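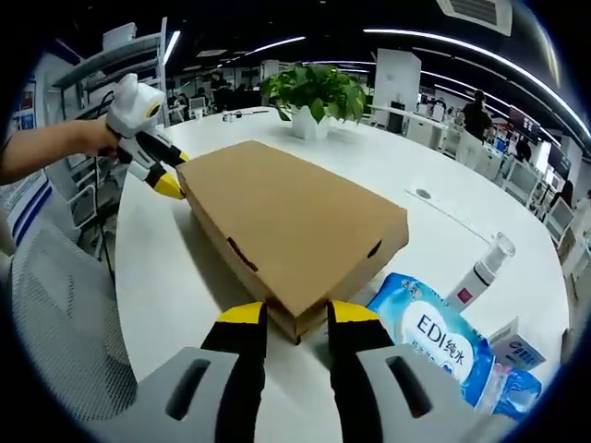

Brullum Day Program: Progress Report to the Funder

Reporting period: second half of the grant year, through December

Summary

The grant supports daytime skills classes, supported job placement, and transportation for adults with intellectual and physical disabilities. Enrollment stands at 122 adults, up from 80 when the grant began. Classes and job placement are on schedule. Transportation is behind, and we are asking to move part of that budget line, as explained below.

Classes

Cooking, money skills, and computer basics ran every week of the period except for the fall break. Computer basics was split into two levels after the first month. People who already used a phone or tablet were waiting while others learned to log in, and both groups had told staff they were unhappy with the pace. The second level now covers email, online forms, and bus schedules.

The evening cooking class starts at 5:30 p.m. and is full, with a waiting list. We would need a second instructor to open another section and have not budgeted for one this year.

Speech support moved from the main building to the Suvarna site in the fall. Attendance dropped for the first few weeks and then came back. Two families have asked for it to return to the main building, and we are looking at whether one morning a week could be held there.

Job placement

Forty-two people worked at least one paid shift during the period. Most are in food service, laundry, and light packing. Pernix, our largest employer partner, agreed to extend its trial shifts from two weeks to four. Job coaches had asked for this, as several people were only getting comfortable with the routine when the trial ended.
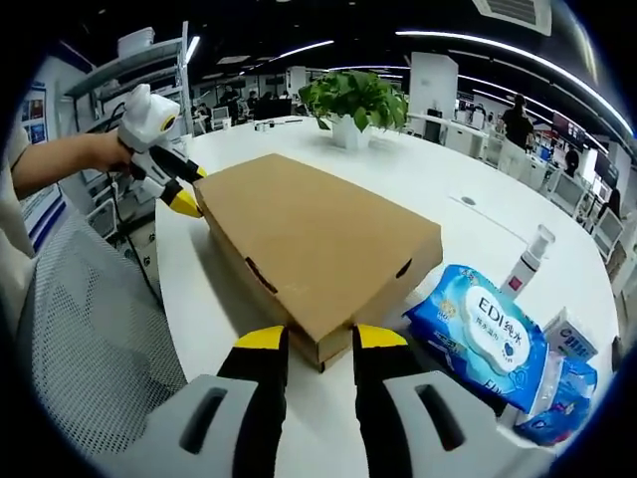 Job coaches spent much of the period on packing readiness, which covers the tasks most often listed in local openings. The sessions teach folding, closing, labeling, and stacking, in that order, and each person moves on when the coach signs off on the step. Materials are kept plain. A light-brown cardboard box with a folded lid, laid on a round white table, is enough for the early steps, and people can come at it from whichever side suits their reach or their wheelchair. Labeling has been the hardest step to teach. Coaches now use a printed card showing where the label goes, and they report fewer corrections at the job site.

One placement ended early at the request of the worker, who has since started the second-level computer class.

Transportation

The Hidex van contract began two months late. Until then we paid for rides by voucher, at a higher cost per trip. The vans now run a morning and an afternoon route with wheelchair space on both. Pickup on the east side still runs about 10 minutes behind, and the contractor has agreed to a new stop order starting next month.

Budget

Spending is below plan in staffing, due to a coach position that stayed open through the summer, and above plan in transportation. We request approval to move the unspent coach salary to the transportation line. No other changes are requested. The detailed ledger is attached separately.

Next period

Fill the waiting list for evening cooking if an instructor can be found within current funds.
Test the new east side stop order and report pickup times.
Sign a second employer partner for packing shifts.
Decide on the morning speech session by the end of the first month.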